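Sarkby Home and Garden Forum > Furniture and Floors > Tables and worktops

Pale wooden table, no finish on it that I can tell. Oil, wax or varnish?

posted by mollel_kitchen, 28/12/2025

Hello all! We picked up a second-hand table in May and I am completely in love with it. It's a light honey colour with long fine lines in the grain, and every time I sit down with a cuppa I end up following one of them with my finger. It was sold to us as "wood" and that's all the seller knew, so I can't tell you what tree it came from.

My problem is that I have no idea what's on it, if anything. Water doesn't bead up the way it does on my mum's varnished one. It soaks in after a few minutes and leaves a darker patch that fades by the next morning. So far we've had two faint mug rings and one curry splash (turmeric, of course) and I've been putting a cloth over the whole thing at mealtimes, which seems a shame when it's such a lovely top.

I'd like to protect it but keep the colour as close as I can to how it is now. A friend oiled hers and it went properly orange. We eat at it every day, the children do their painting on it and I roll out pastry straight on the wood, so whatever goes on has to be fine with food. I don't mind a bit of work! I've got a sanding block, 5 sheets of fine paper and most of a free week.

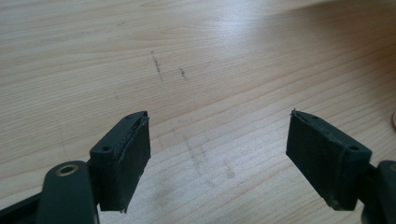

The bare top, with the grain running along it.

Would you go for oil, wax or varnish? And do I have to sand the whole thing first or can I just do the marks?

zotden_shed

Oh what a gorgeous bit of grain, I'm jealous! Please don't cover it with a cloth.

From the way water soaks in, I'd say it's either bare or had a thin coat of oil years ago that has worn off. Both are good news, as you won't have to strip anything. Check first in a corner with a drop of white spirit on a rag. If the rag comes up yellow or sticky there's old wax or polish, and you'll want to clean that off before anything else.

For keeping the colour I'd use a hardwax oil in one of the "raw" or "natural" shades. They have a tiny bit of white in them which cancels out the darkening you get when wood looks wet. Ordinary clear oil will warm it up, and boiled linseed is very likely what your friend used — lovely on oak doors, much too orange on a pale top. Look on the tin for the words about food contact, and give it the full curing time before you roll pastry on it.

How I'd do it:

Take everything off and wipe the top down with a cloth wrung out in warm water. Leave it overnight.
Sand the whole top, always along the grain, with 120 and then 180. Don't just do the rings. You'll get pale dips that show up far worse than the marks did.
Hoover it, then wipe with a barely damp cloth.
Put the oil on very thinly and wipe off whatever hasn't gone in after ten minutes or so. Thin is everything here! My first table was tacky for a fortnight.
Leave it a day, rub it lightly with a white pad, do a second coat.

Try it on the underside first, sanded the same way, and look at it in daylight the next day. And lay your oily rags out flat outside to dry before they go in the bin. Screwed up in a heap they can catch fire by themselves.

The turmeric will mostly fade if you get the table near a sunny window. Mine went in a week and I was thrilled.

mestiren40

varnish. done mine once and never touched it since, kids have had everything on it. matt water based one stays pale

mollel_kitchen

Thank you both so much! Did the rag test this morning and it came up clean, so bare it is. I rubbed a bit of plain water on the underside to see how dark it goes and it was more than I expected, so the raw shade sounds just right for me.

mestiren40, I did think about varnish, but I'd worry about knives and pastry scrapers going through it. Does yours scratch?

One more thing — do the edges get the same two coats, or will one do?

zotden_shed

Same two on the edges, and give any end grain a third if it drinks the second one straight up. Do the edges first so you can wipe the drips off the top as you go. Have fun with it, and post a photo when it's done!

mestiren40

bit scratched where the bread gets cut. dont notice it now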